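Friday, bench 2

Box and tray work for the Gavalas order. Zulkifli Latuheru was out in the morning so I started alone and he joined after lunch. Left over from last time: decide whether the dark box gets a new finish or goes out worn, and settle the clearance for the tray.

Checked the outside of the box first. The long edges are rubbed and the corners have gone white in places, worst at one end. I went over it with a dry cloth and then a damp one. The dust came off, the white marks did not. They are in the surface, so more wiping is a waste of time. Zulkifli wants to try the black wax from the Adlow kit on one corner before we think about repainting. Fine with me, as long as it's the bottom corner.

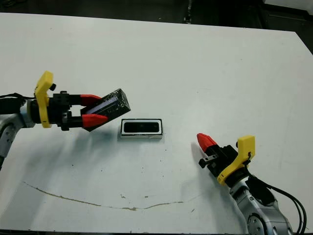 Dark box with the worn end up, smaller box flat on the table.

Measured the box three times with the steel rule and once with the calipers. The rule readings agree with each other. The caliper reading came out a hair larger, and I think I caught a raised bit at the corner. Going with the rule for now. The sheet from Testmont lists the inside length of the tray but says nothing about the depth, so I wrote to ask for that. If they don't answer by next week I'll take it off the tray myself and we use that number. 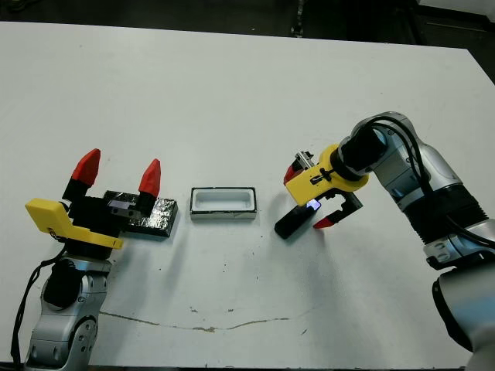
The clearance we talked about in November was 2 mm on the long side. I would still like 3. With 2 the box goes in if you start it square, but any lean and it hangs on the rim, and then people push. Zulkifli thinks a strip of thin felt on the floor of the tray would help it settle. I don't see how that helps with the rim, but felt is cheap and we have most of a roll left from the Cavivus job. Will cut one piece and try it.

Table needs a proper clean before the felt goes anywhere near it. There are crumbs and dark specks on the white top, and grit under the box would add to the scratches. 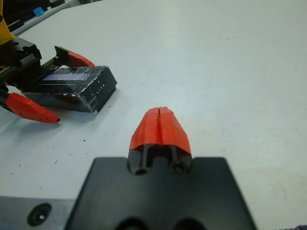 Flecks and scratches on the top face. Specks on the table to the left.

Went through the label question again. The order says one label per box, on the long face. I'd put it on the short end so it can be read when the boxes are on the shelf. Asked Gavalas, no answer yet. The label stock is 90 mm wide, which rules out the short end unless we trim it. Holding off on printing.

Count for the order is still 12 sets, box and tray together. Trays stay as they are, no paint inside. Pack each set with paper between the two pieces so the rim doesn't rub.

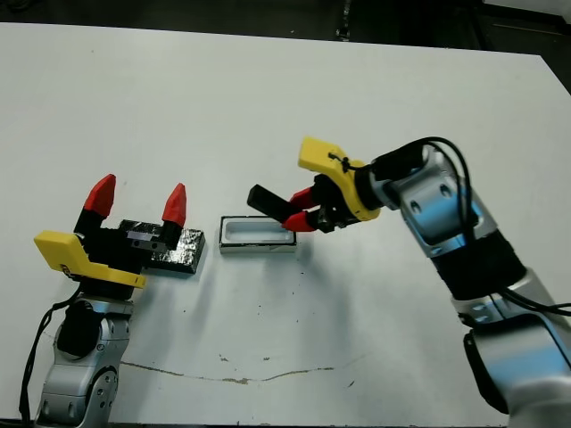

Block and tray side by side, short gap between.

To do:

- wax test, bottom corner, leave overnight
- felt piece for the tray floor
- tray depth from Testmont
- label position from Gavalas
- new roll of packing paper, the old one is almost finished
- put the calipers back in the top drawer (I had them in my apron again)

Stopped at 4:30. Zulkifli has the key for the supply cabinet.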